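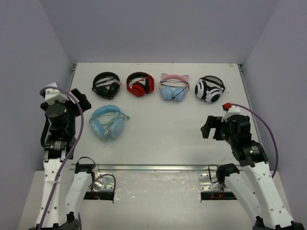

Pinico Fold 2 headphones: four months of daily use

I bought the Pinico Fold 2 in February to replace a pair of Skalliers that had finally lost their left channel. They are closed-back, over-ear, wired headphones in the cheaper half of the market, and I use them for transcription work, phone calls and music in the evening. I put in five or six hours on a normal weekday, so comfort matters to me more than anything a frequency chart can show.

Comfort

The first week was not great. The headband clamps hard out of the box, and I wear glasses. By the end of a morning I had a sore spot behind each ear. I stretched them overnight across a stack of hardbacks a little wider than my head, did that for three nights, and the pressure eased to where I stopped noticing it. If you have a narrow head you may not need to bother.

The ear pads are synthetic leather over foam. They are deep enough that my ears don't touch the driver cover. They do get warm. On hot afternoons I take them off every hour or so, and I would look for velour pads if I lived anywhere more humid. Pinico doesn't sell velour. A company called Mansour makes a set that fits, and I tried them for two weeks. They were cooler but let in more noise and thinned out the bass, so I went back to the originals.

Sound

For speech they are very good. Voices sit forward, and I can pick apart two people talking over each other more easily than I could with the Skalliers. There is some emphasis on S sounds with badly recorded interviews. I turn the treble down a notch in the transcription software and it goes away.

Music is more mixed. Small groups, piano, acoustic guitar and older jazz all sound clear and well balanced. Bass goes down a fair way but has no real weight, and anything with a dense mix gets crowded when you turn it up. The soundstage is what you would expect from a closed pair at this price. My brother-in-law, Toshio Arai, plays bass and borrowed them for a weekend. He gave them back saying he could hear the notes fine but couldn't feel any of them. I think that's fair.

They are easy to drive. My laptop, phone adapter and an old Dillutus amplifier all get them louder than I need. The amplifier made no difference I could hear, apart from a small hum that belongs to the amplifier.

Isolation

Average. They take the edge off traffic and a dishwasher. They won't do much about a conversation in the same room. Leakage outward is low, and I can listen at a normal level next to someone reading without complaints.

Cable

The cable detaches at the left cup, and this was the main reason I chose them. Both of my last two pairs died at the cable, and both had it wired in permanently. The supplied one is straight, rubber coated and a bit over six feet long. It picks up every brush against a shirt button and sends it to your ear as a thump. It also holds its kinks from the packaging, and mine still has two.

The socket is recessed and narrow, so many third-party cables won't fit. I bought one that didn't. The second had a slimmer plug and works well.

Build

Mostly plastic, with a steel band inside the headband. The hinges fold inward with a firm click and haven't loosened. The size adjustment has numbered stops, a small thing I've come to like, as it's quick to put back after someone else has worn them. The logo on the right cup has begun to rub off. The carry bag is thin cloth with a drawstring and offers no protection beyond keeping dust out.

One fault to report: after 38 days the right channel started cutting out when I turned my head. I wrote to Pinico, they asked for a copy of the receipt, and a replacement cable arrived the next week. The problem hasn't come back.

Would I buy them again

For desk work, yes. For music alone I would spend more or look at something open-backed. The Skalliers had better bass and a nicer cable, but they were heavier and couldn't be repaired, and I'd still pick the Pinicos over them.

Pros: clear speech, detachable cable, sturdy hinges, quick support
Cons: tight at first, warm pads, noisy stock cable, light bass

Rating: 4 out of 5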